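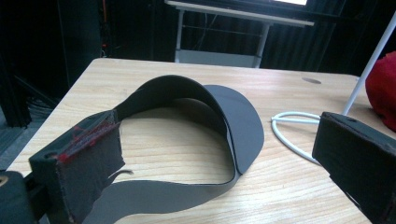
Nandar sucht Verstärkung für den Zuschnitt (m/w/d), Teilzeit oder Vollzeit

Bei uns dreht sich alles um biegsames Material: gummierte Gewebe, beschichtete Stoffe, weiche Kunststoffbahnen. Wir schneiden sie in Streifen, runden die Enden, legen sie zusammen und packen sie für die Polsterei und den Taschenbau. Seit April haben wir mit Ziketura einen neuen Großkunden, und der Tisch ist voll — im besten Sinne! Deshalb suchen wir zwei Leute, die gern mit den Händen arbeiten.

Was du bei uns machst
Du richtest Bahnen aus, zeichnest Schablonen an und schneidest zu, von Hand und an der Tischschere. Lange Streifen legst du in offene Schlaufen, damit keine Knickfalten entstehen. Das klingt einfach, und nach ein paar Tagen ist es das auch, aber am Anfang macht das Material gern, was es will. Dazu kommen Sichtkontrolle der Kanten, Etikettieren und das Packen der Kartons zu je 100 Stück.

Was du mitbringst
Geduld, ein gutes Auge und Freude an sauberen Kanten. Eine Ausbildung im Nähen, Polstern oder in der Raumausstattung ist toll, aber keine Bedingung. Quereinsteiger haben bei uns schon oft die ruhigsten Hände gehabt. Deutsch solltest du so weit verstehen, dass du einen Auftragszettel lesen kannst. Wer auch Spanisch oder Portugiesisch spricht, wird sich in der Mittagspause freuen.

Was du bekommst
Eine gründliche Einarbeitung bei Julián Nieto, der den Zuschnitt leitet und wirklich jede Frage zweimal beantwortet. Höhenverstellbare Tische, eigenes Werkzeug, eine helle Werkstatt im Mendonça-Hof, Aufgang 9. Die Reststücke darfst du mitnehmen — daraus sind schon Schlüsselanhänger, Buchhüllen und ein ziemlich guter Fahrradsattel geworden. Nachtschichten gibt es keine.

So bewirbst du dich
Ein paar Zeilen über dich reichen, gern mit Foto von etwas, das du selbst gemacht hast. Lebenslauf, wenn vorhanden. Bitte gib die Kennziffer 124 an und ob du Teilzeit oder Vollzeit möchtest. Abgeben kannst du alles im Büro am Aufgang 9 oder nebenan bei Ramico, dort steht unser zweiter Briefkasten.

Stand: 27.05.2026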